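Search this site Go

Print this page | E-mail this page

Tamiru Makers Club
Minutes of the open day planning and demo meeting, Rurkby

Notes by me, Delphine Okafor. Gadisa Chala chaired and kept us more or less on time (thank you, Gadisa!).

1. Last minutes. Passed with one fix: the room deposit is 60 dollars, and I had typed 100. Sorry, everyone.

2. Demo of the simulator. This took up most of the evening and I loved it. Gadisa put Ralto on the big screen, our two-armed robot in its pretend living room, and talked us through how visitors would see it on the open day. The little wooden table is where the action is, with the couch and the window further back.

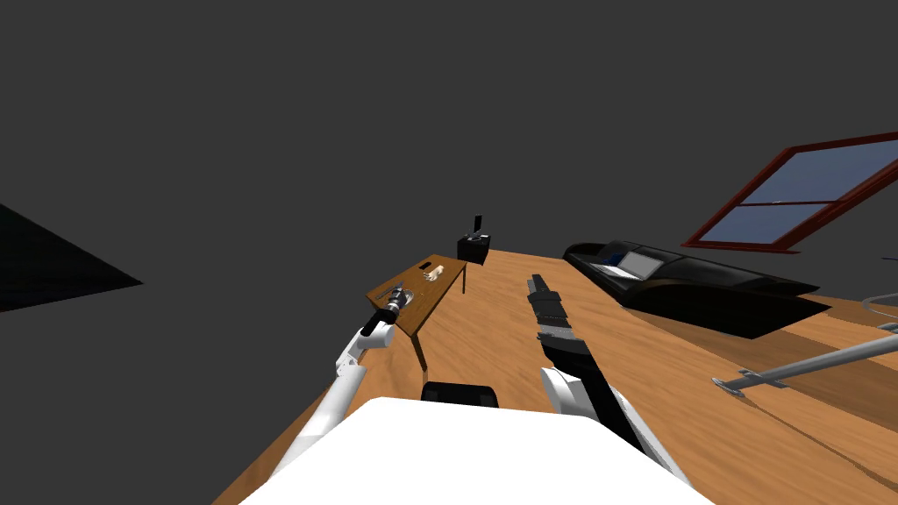

Do visitors need to book for the open day?
Walk-ins are fine, but the hands-on slots have to be booked at the front desk.

We had a long chat about the view. I like seeing it from the robot's side, with the white body at the bottom and an arm on each side, and I think kids will get it right away. Two people felt a bit seasick with the floor tilting like that, so Gadisa will look for a steadier view and show us both next time.

Then came the question of what to let people try. Picking up the bowl got the most votes. I spoke up for the small cream-colored figure because it's cute (that went in the minutes at my own request). We agreed the open day script should start with the grippers open and empty, so everyone begins from the same spot.

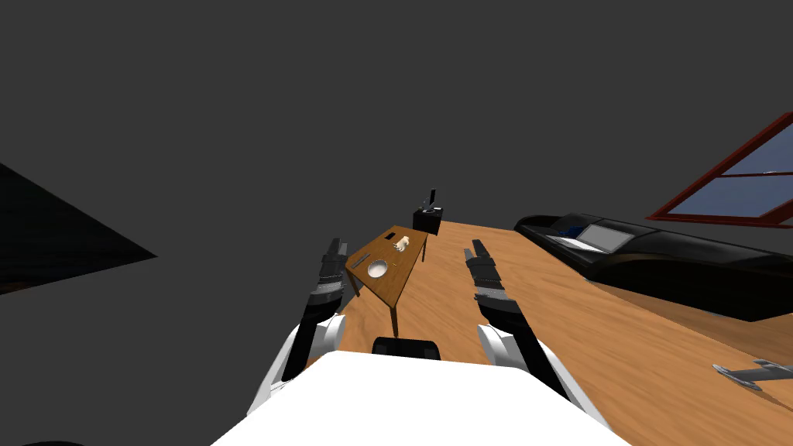 RURKBY, 17 April 2022

3. Money. The quote from Tetitz for the second computer and screen came to 1,899 dollars, which made a few of us gulp. Gadisa thinks we can borrow a screen and get the price down. He'll ask and write to us all. Put off until we hear back.

4. Flyers. We're printing 100. I'm doing the wording, so please send me typos before they go to the printer this time!

5. Any other business. Someone asked for a second open day in November. Lots of nodding, no vote.

Meeting closed after cake. Gadisa has the leftover plates if one of them is yours.

Recent items
Open day: parking and directions
Minutes of the annual meeting
Ralto for beginners: handout
Tool library hours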